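Home | Stories | Serials | Submit | About
Filed under: Short fiction, Work and machines

CLAUSE NINE

The draft standard ran to 887 lines, and Myfanwy Trevor had got as far as the one about pins.

"'A brooch shall be held by its body and never by its fastening,'" she read. "Who wrote that?"

"Luzius," said Flor Rivadeneyra. "He's proud of it."

"Has he ever put a brooch on?"

Flor said she would ask. They were in the upstairs room at Gornthorpe, where the heating came on at four in the afternoon and stayed on until somebody complained. Myfanwy had spent twenty years inspecting laundries before Muñoz hired her to tell them whether their rules were any good. She had read plenty of rules. Most of them had been written by someone sitting down.

"Clause nine," she went on. "'The garment shall be laid flat and free of creases.' Free of them? Have you met a shirt?"

"It's what we aim for."

"Then say so. 'Shall' means you stop work when it isn't. Do you stop work?"

Flor turned the laptop round.
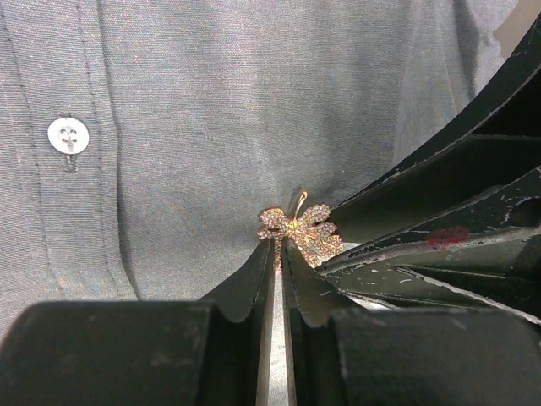
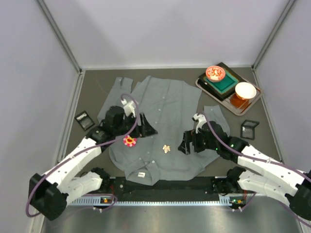
Clause nine at Gornthorpe: the grey shirt and the black grippers, close to and from further back.

Myfanwy looked for a good while. She put her glasses up on her forehead and brought them down again.

"Creases," she said.

"Small ones."

"There's no 'small' in clause nine. And what's it got hold of there, the leaf or the cloth?"

"The leaf."

"I can't tell that from here, and neither could an inspector." She wrote something in the margin and underlined it. "You want a line about cloth between the fingers. How much is allowed, who looks, what they do next."

"Luzius will say it makes the thing longer."

"He can have clause fourteen back, then. It's clause six in a different hat."

Flor took the page from her. Down in the yard a van was reversing, and they both waited for it to finish.

"Do you think it's any use at all?" Flor asked.

"Ask me in January," said Myfanwy, and turned to the part about buttons.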